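Search this site Go

Drurton open day: the software side

The open day at Drurton ran from mid-morning until late in the afternoon. I went for the bimanual cells, which are at the far end of the main lab, and spent most of my time there. Around me were people from two packaging firms and a group of students, and we were taken round in parties of eight.

The task on show is called Olvera. A clothes hanger is hung on a wooden rack and the two arms have to deal with artificial tulips on the table and clips on the hanger. It is a small job on the face of it, but it has thin stems, clips that swing and a hanger that turns on its hook, and each of those is a problem for a different part of the code.

Control runs in a package they call Skondlow. Both arms are driven from one process with one clock. An earlier version had a process for each arm and the two drifted apart by enough to matter when both grippers were near the same stem. The policy puts out a chunk of 16 steps at a time, and the arms carry out the first eight before the next chunk is asked for. I asked what happens if the next chunk is late. The arms hold position and the log gets a warning, and we were shown the warning.

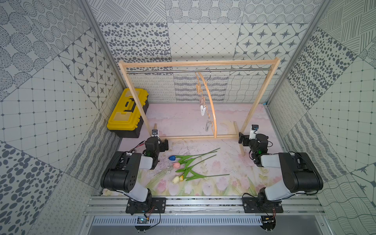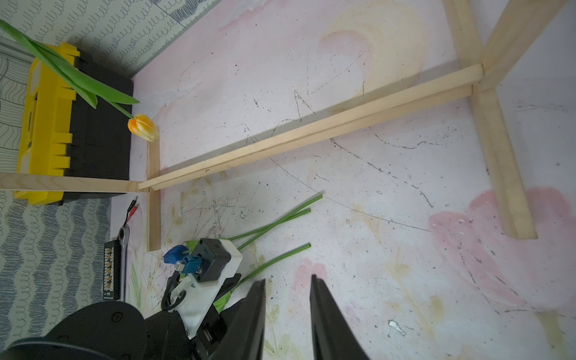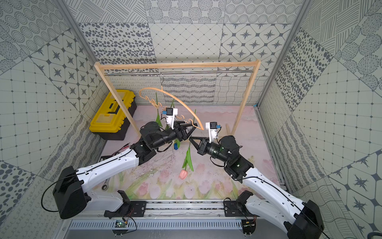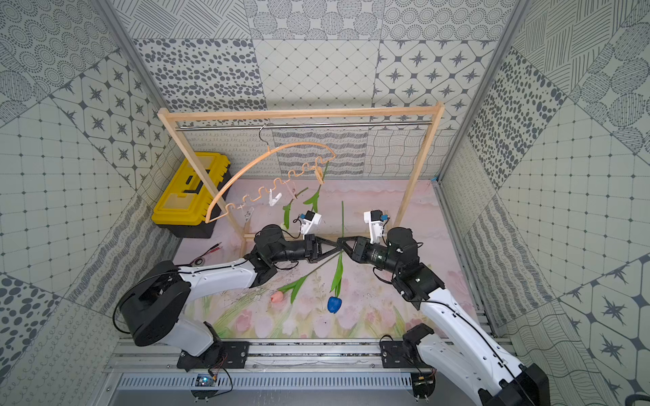

The rack and the yellow-lidded toolbox appear in all four views; the second is from a camera at the gripper.

Gruvwood

Perception was the part I had most questions about. The fixed view is good for the rack and the rod but poor once the arms come together, when the wrists and cameras cover part of the hanger. The wrist views fill in some of that. A single stem seen from the wrist is only a thin green line on a floral surface, and the patterned walls give the network plenty of other lines to get wrong. The team said a plain background gave better scores at first and worse ones as soon as anything was changed, so they have kept the patterns.

They also swap the hanger between sessions. I saw a wooden one, an orange one and a tan one with a wavy lower edge. The grasp code has no model of any of them.

Planning is kept thin. There is a collision check between the two arms, run on simplified shapes, and it has a margin that can be set for each task. For Olvera the margin is small near the fingers and larger at the elbows. Set it too wide and the grippers never get close enough to work on the same clip – we watched a replay of this, with both arms stopping short and waiting.

The tooling was the best thing I saw. Every run is saved with all camera streams, joint positions and policy output on one timeline, and you can drag through it in a browser. Failed runs are tagged by hand from a list of 19 causes. "Stem slipped" and "clip not open" were the two most used when we looked. I would have liked the tags to link to the software version, which they don't yet.

Questions were taken at the end for nearly 20 minutes. Most were about cycle time. My own was about calibration, and the answer was that the wrist cameras are checked each morning against a printed board and the fixed camera only when someone has moved it.

Tea was in the room next to the entrance. Parking is at the back of the building and fills up early.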